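August, print room notebook

Started 7:40. Folder and perf unit both cold, ran the warm-up strip through twice before touching the Caltano job.

Caltano is the continuous remittance slip, two-part, white over canary, with a tear-off stub on the left and the sprocket margins on both sides. They want the stub at 2 inches, where last year's was a hair under. Old die won't do it. I moved the perf wheel out on the shaft and locked it, then pulled ten sheets and measured. First three were off toward the margin, the rest sat where they should. I think the collar was still creeping. Tightened it again and marked the shaft with the paint pen so whoever sets up next has a place to start.

Perf itself is too strong. The stub should come away with one pull, and this took two hands and still tore into the account number box on a couple of sheets. The wheel in there has wide ties. Swapped to the finer one from the Kikham set, which is nearly new, and it came away clean. Downside is the finer wheel leaves the sheet weak at the fold, so the stack wants to collapse on the delivery side if it goes over 23 sheets high before the joggers catch it. Slowed the feed. That helped more than moving the joggers did.

Stock note: the canary from Lutthorpe is curling at the outer edge. Same carton number on both skids, so I don't think it's storage. Left a ream open on the bench by the window side and another one wrapped, will compare after lunch.
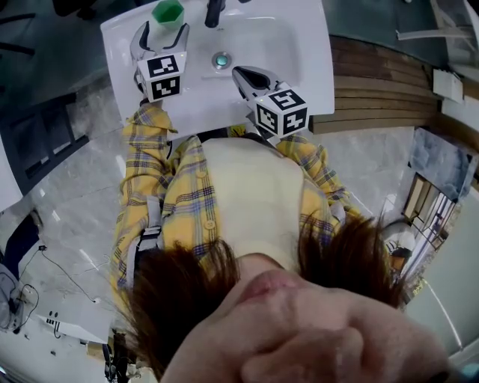

Numbering. The job starts at 2,804 to follow on from what they have left on the shelf. Check this against the order sheet and not against the sample, the sample says something else and is just an old void slip somebody stapled in. Head was set for six digits with leading zeros. They want no leading zeros. Changed it over and ran a short strip, the drop ciphers on the left two wheels stuck up a little and left a ghost mark. Cleaned with type wash, let it dry, fine after that.

Part two is still light. The image is carrying through but you have to tilt it to read the small type in the terms box. Tried more impression on the head and it started cutting the top sheet at the number 4, so backed that off. Probably the coating and not the press. Reisinger's carbonless always gave a darker copy than this one does. I'd like to get a few sheets of theirs and run them side by side before anybody phones the customer about it.

1:15. Compared the reams. Open one has flattened out for the most part. Wrapped one still curls. So it does want to sit out in the room before it goes on the press. Opened the next carton and fanned it out on the rack for tomorrow.

Ran the first section of the job after that. Waste was higher than I'd like, mostly from the start while the tension settled. Glue line between the parts is holding at the right margin, a bit stingy on the left. Opened the left nozzle a quarter turn. Any more than that and it squeezes into the sprocket holes, we had that on the packing lists in the spring and the pin feed at the customer's end jammed on it.

Proof question still open: the return address block on the stub sits too low for a standard window envelope. In the No. 9 it shows the top line and half of the second, then the bottom of the window cuts it. Either the block goes up 3/16 or the fold changes. I'd move the block, the fold is already tied to the perf. Need a yes from them before the second section gets plated.

To do:
order two more fine perf wheels, there's no spare for the one I put in
ask Lutthorpe about the curl, give them the carton number
get Reisinger sheets for the copy test
new collar for the perf shaft, the set screw is rounding off
number box needs oil

Left the press inked down and the web cut. Stub waste is in the gray bin, keep it apart from the white.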